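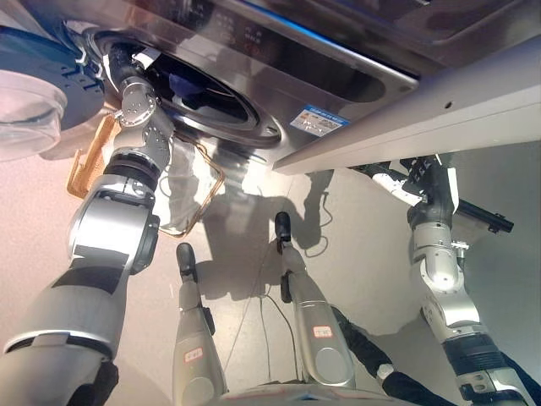
McKinnon, reading the first version of this section, objected that a protective stop raised while a hand is inside a drum should not be pooled with stops raised in free space, as the operator's options differ. We have separated the two classes accordingly.

4.2 Stops during laundry transfer

The Erko controller halts both arms when the estimated wrist load exceeds its limit for 10 consecutive control cycles. In the Eltodport trials, 580 transfer attempts were logged between the drum and the basket, and 32 ended in a protective stop. Most were raised inside the drum, where fabric caught between the fingers and the gasket loads the wrist sideways. The arm then holds position under power with the hand still in the opening. Release from this state requires a manual command, and in 3 cases the command was rejected because the load estimate had not been reset.

Stops over the basket were less frequent and easier to clear. Cloth held by the fingers can snag on cloth already in the basket, and the load rises as the arm retracts.

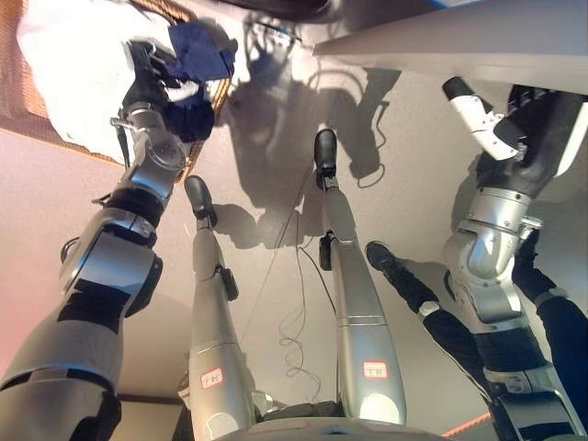

Figure 3. Left arm at the basket, with a person standing near the right arm.

The rejected commands were traced to a stale offset in the Faltov force estimator. The offset is now cleared at every stop, before the release command is read.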